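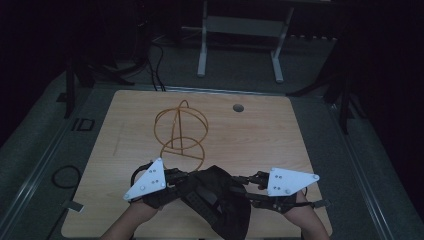 Drastum

A word list and phrase collection for people who mend, alter and talk about hats

Welcome, and thank you for stopping by. Drastum is a small collection of hat words in everyday use, gathered from the people who use them at the workbench, behind the shop counter and at the kitchen table. If you have ever tried to explain to someone over the phone which bit of your cap has come unstitched, you already know why we started it.

The collection holds 900 entries. Each entry is a word or a short phrase, with a plain definition, the kind of headwear it belongs to, and at least one sentence in which somebody really used it. We were fussy about that last part. Dictionaries are lovely (I own far too many of them), but they tend to give you the word as a museum would, and we wanted it with the crumbs still on.

How it came together

Jolán Hegedűs kept a notebook for years while she ran the repair counter at Deák, and the first half of the list comes more or less straight out of it. She wrote down what customers called things, right or wrong, and next to it what she would have called them herself. Jenő Mészáros typed it all up, argued with her about sweatbands, and built the column layout we still use. I joined in May to tidy the spelling and write the definitions, and I have been tidying ever since.

The other half comes from 30 conversations with hat menders, costume makers and a few very patient relatives. Everyone who spoke to us agreed to have their sentences included. Names and towns have been left out of the data.

What is in the folder

entries.csv – the main list, one entry per line
sentences.csv – the example sentences, matched to entries by number
notes.txt – Jolán's remarks, lightly edited, some of them quite sharp
changes.txt – what we fixed and when

The columns in entries.csv

id: a plain number. Numbers are never reused, so you will find gaps where we took something out.
term: the word or phrase, in lower case unless it is a name.
kind: cap, brimmed hat, beret, bonnet, knitted hat or general. A term that fits more than one kind is marked general, even when that feels like a bit of a shrug.
part: where on the hat it applies, such as crown, brim, bill, band, lining or button. Blank for words about care or fit.
meaning: our definition, kept to one sentence wherever we could manage it.
source: N for the notebook, C for a conversation.
sure: yes or no. A "no" means the 2 of us who checked the entry couldn't agree, and you should read the notes before leaning on it.

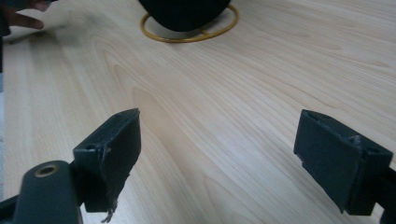 Both CSV files are saved as UTF-8 with commas between the fields and double quotes around anything that contains a comma. If your spreadsheet program turns Jolán's surname into a row of question marks, choose UTF-8 by hand in the import window and it should behave.

Things to know before you use it

The list leans heavily toward soft caps, and flat caps above all, which is simply what came over the counter. Straw and felt are thin. Wedding and ceremonial hats are barely there, and we would dearly love some help with those.

People don't agree on "bill", "peak" and "visor", and we haven't tried to make them. All three have their own entries, each pointing to the others. The same goes for "slouch", which one mender used for the shape of a crown and another used for a hat that had given up entirely.

Some meanings are local to a single workshop. "Cuter", for instance, is down as a nickname for a small curved pair of scissors, and we have only ever heard it from one person – but she used it with such confidence that in it went. "Prullard" is in a similar spot. It was used for a cap too far gone to mend, and we can't say where it came from.

Using and sharing

You are free to use the list for teaching, writing, sewing patterns, crossword puzzles or anything else you like, as long as you say where you got it and pass along any changes under the same terms. Please don't edit the example sentences, odd grammar included.

Sending us words

Copy the blank line at the bottom of entries.csv, fill in what you can and send it over with the sentence you heard. Half-filled lines are fine. Jenő reads everything in the evening, usually after 9, and is slow but very thorough with his replies.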